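Search jobs, places, keywords

Garment handling operators, 2 openings
Prata, finishing team

We're bringing automated folding into our finishing work, and we want people who know cloth to help shape it! You'll use hand-held grippers to lay out, turn and fold long-sleeved tops at a table, and the recordings go to our partners at Plirimar, who train the folding arms. Sleeves are the hard part (they always are).

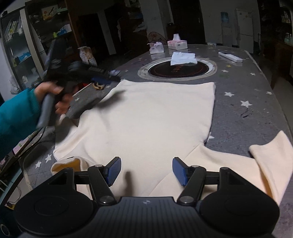
A cream long-sleeved top on the table, two grippers in use.

What changes for you: less repetitive folding by hand, more time deciding how a job should be done. Operators set the folding order, flag bad runs and have a real say in which tasks the arms take on. Everyone on the current team keeps their place, and Celeste Barros trains each new starter in person.
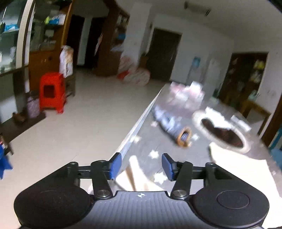 Gripper open over the star-patterned table covering.

The job is 40 hours a week, days only. Sewing, laundry or alterations experience is very welcome, and you don't need to know any programming. Write to Rui Guerreiro by 28 Mar 2023, quoting reference 418, and tell us what you like folding least.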